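Bristby Shared Workshop Releases Build Files for Trolley, a Member-Built Bench Robot

Full parts list, drawings and test log available to the public in September

BRISTBY — The Bristby shared workshop announced the release of the complete build files for Trolley, a small rail-mounted robot that moves parts between two work stations on a single bench. The machine was designed and assembled by workshop members using hand tools, one drill press and the workshop's two desktop printers. The release covers mechanical drawings, the wiring diagram, controller source code, the parts list and the unedited test log.

Trolley runs on a straight aluminum rail mounted along the back of the bench. A carriage driven by a toothed belt carries a two-joint arm, and the arm carries one of several interchangeable end tools. Maximum payload in the present version is 191 grams, measured at full arm extension. The arm joints use geared stepper motors with a closed-loop encoder on each output shaft. The carriage motor runs open loop and is homed against a limit switch at every startup.

The project began as a request from the workshop's small-parts group, which spends much of its bench time transferring printed and turned components from a wash tray to a drying rack. Mylene Buenaventura drew the first carriage and remains responsible for the mechanical design. Mbali Makhubela wrote the motion code. Oluwaseun Danladi built the control box and the wiring harness.

"The first carriage had four wheels and too much play in all of them," said Buenaventura. "The current one has three wheels, one of them on an eccentric bushing, so the preload can be set with a single wrench. Anyone who builds from the files should set it cold and check it again after the first long run."

Changes in the current version

The released version is the fourth. Compared with the third, it has a shorter upper arm, a stiffer shoulder bracket and a revised cable route. The earlier cable route passed over the shoulder joint and wore through its sleeve during testing. Cables now pass behind the joint and are clamped at both ends, with a service loop between the clamps.

The tool mount has also been changed. End tools are held by a single screw and located by two dowel pins, and a tool can be exchanged without homing the arm again. Repeatability after a tool change was measured at 0.2 mm with a dial indicator fixed to the bench. The measurement procedure is included in the test log so that other builders can compare results on the same terms.

Small plastic parts in the arm and tool set are inspected at close range before assembly. The inspection sheet calls for a check of rims, shafts and threaded sections, with any marks recorded against the part number. Parts are then test fitted by hand. A part that binds is set aside and measured again; it is not forced or sanded to fit.

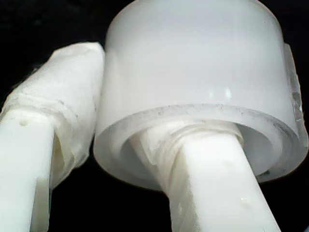 Printed parts are specified with 40 percent infill, except for the shoulder bracket and the belt clamps, which are printed solid. The files include print orientation for each part. Orientation matters most for the tool mount, where layer lines running across the screw hole led to two cracked mounts in the third version. Builders without a printer can make the flat parts from sheet stock using the supplied drilling templates, though the elbow housing has no sheet equivalent at present.

Control and safety

The controller is a general-purpose microcontroller board with three stepper drivers. Motion is programmed as a list of positions in a plain text file. There is no graphical interface. Makhubela said the text file was kept on purpose.

"Most of our users change one number and run it again," said Makhubela. "They can do that in any editor. A screen with buttons would have been more code to maintain, and the people using it are already comfortable with the file."

Motor current is limited in the driver settings, and the arm stops if either encoder reports a following error beyond the set threshold. A latching stop button cuts power to all three motors. The shoulder joint is not braked, and the arm will drop when power is removed. The assembly guide gives the clearance to be kept under the arm and describes an optional counterweight.

Testing

The test log covers 38 sessions on the workshop bench. Each entry records the position file used, the tool fitted, the number of completed transfers and any stoppage. Most stoppages in the early sessions were traced to the limit switch, which was mounted where swarf from the drill press could reach it. The switch was moved to the other end of the rail and fitted with a cover. Later stoppages were mainly dropped parts, and grip on smooth cylindrical parts remains the weakest point of the design.

Nandi Motaung, who keeps the test log, is collecting results from outside builders and will add them as a separate section. Reports should state the rail length, the motor type and any departure from the parts list.

Availability

The files may be downloaded without charge from the workshop's project page and may be modified and shared with attribution. Cuvau, a local supplier of rail and fasteners, will stock a cut-to-length rail set matching the drawings. Sundqvist, which machines the eccentric bushings for the workshop, will accept small orders from individual builders. Neither firm has a financial interest in the project.

A printed copy of the assembly guide can be consulted at the workshop desk. An open bench evening will be held in September, starting at 6:30 p.m., with the machine running and the design group present. Visitors may bring their own parts for a trial transfer, provided they are under the payload limit and free of oil.

Press contact: Anel Botha, Bristby Shared Workshop. Drawings and measurement data are available on request.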